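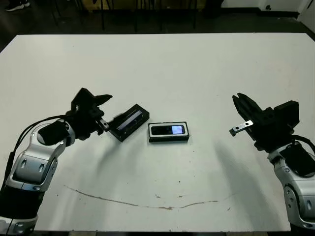
I've now read the Wodico write-up on two-armed learning twice, and I'm still not sold. The claim is that 143 demonstrations are enough for a pair of arms to handle small boxes on a tabletop. Fine. But the headline score comes from 17 trials, all on the same white table, and I can't find a word on how the starting positions were picked.

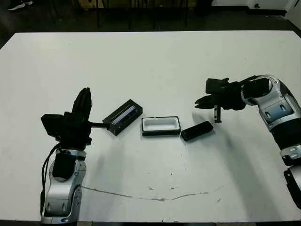 Nimal Mridha at Haverford asked them about this in March and was told a longer set of tests was coming — I haven't seen it. Black objects on a pale surface are about as easy as it gets for a camera, too. Give me a cluttered desk and a few hundred more runs, and I'll read it a third time.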